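Prindico announces Mukberg, a hidden-object adventure set in a closed seaside hotel

Tillton, February — Independent games studio Prindico has confirmed that its next title, Mukberg, will be released this spring for Windows and Mac, with a tablet version to follow in the summer. The game is a first-person hidden-object adventure and takes place over a single winter night in the Hotel Lavoie, a large seaside building that has been shut up for years.

The player takes the part of a night clerk who has been sent to make a list of the hotel's contents before it is sold. The job should take until morning. Soon after the doors are locked, the switchboard in the lobby begins to ring, and the calls come from rooms that have no telephone in them. To get out, the clerk has to work out who is calling and what each of them left behind.

Mukberg is the name of the town where the hotel stands, and parts of it can be visited as the story goes on: the pier, the lamp shop, the railway halt and the lower streets, which flood at high tide. The water level changes with the clock in the game, so some doors can be reached only at certain hours. A player who misses one can wait in the lobby and move the clock forward without penalty.

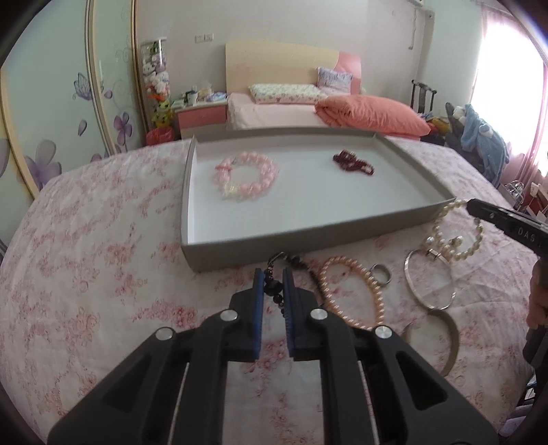
Mukberg has 248 hidden-object puzzles, spread over 20 chapters. Each chapter belongs to one former guest, and the objects found in that guest's room are carried forward into the later scenes. Small things matter most in the early rooms. A bracelet of dark beads with one larger, round black bead among them is the kind of item that players may walk past several times before they see a use for it, and the studio has tried to keep every such item drawn to its proper size. Nothing in the game glows or sparkles to give itself away unless the hint setting is turned on.

There are two ways to play. In the standard mode, hints refill slowly and a map shows which rooms still hold something to be found. In the night clerk mode there is no map, the hints are gone, and the player has to keep the inventory by hand in a ledger, which can be written in freely and is checked at the end of each chapter. Both modes tell the same story and either can be chosen at the start of a chapter, so a player who finds the ledger too much work can put it away for a while.

The game also includes a full set of puzzles that have nothing to do with searching. These include the switchboard itself, a lift that stops between floors, a set of room keys cut to the wrong numbers and a card game against an opponent who is never seen. All of them can be skipped after a short wait. Skipping does not change the ending.

Work on Mukberg began after the studio finished its first game, The Tillton Light, a short mystery set in a lighthouse. Players of that game often asked for longer chapters and for a save system that did not send them back to the start of a room. Both requests have been met. The new game saves after every object found, and up to six players on the same computer can keep separate files.

The background scenes were painted by hand and then scanned. The studio made 1168 separate object drawings for the game, including keys, gloves, tickets, brooches, bottles and broken crockery. A shuffled room may use a different selection from this stock each time it is played, although the items needed for the story always appear. The shuffle can be turned off in the options menu.
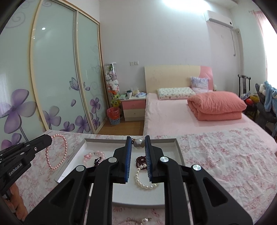
One tester who played an early build wrote that the third chapter was the first hidden-object scene in years to make her put the lights back on, and that she would have liked the lift puzzle to be a little harder. The lift puzzle has since been given a second stage — it can be left out by players who prefer the earlier version.

Sound plays a large part in the game. The callers on the switchboard are fully voiced, and every line is also shown as text. Subtitles can be set in three sizes and placed at the top or bottom of the screen. There is a setting that replaces the sudden noises with softer ones, and another that marks the direction of a sound with an arrow. The game can be played with a mouse alone, with a keyboard alone or by touch.

Mukberg will be sold as a single purchase, with no advertisements and nothing further to buy inside the game. A free demo containing the first 2 chapters will be available from the Prindico website at 6 pm on the day the release date is announced. Progress made in the demo carries over to the full game. The demo and the full game will both be in English at release, with French and German text planned as a free update.

A soundtrack and a printed booklet of the Hotel Lavoie floor plans will be sold separately. The booklet does not contain solutions.

About Prindico

Prindico is an independent studio based in Tillton. It makes adventure and puzzle games for computers and tablets. The Tillton Light was its first release and remains on sale.

Review copies, screenshots and the trailer can be requested through the press page of the Prindico website. Please state which platform is needed and the name of the publication.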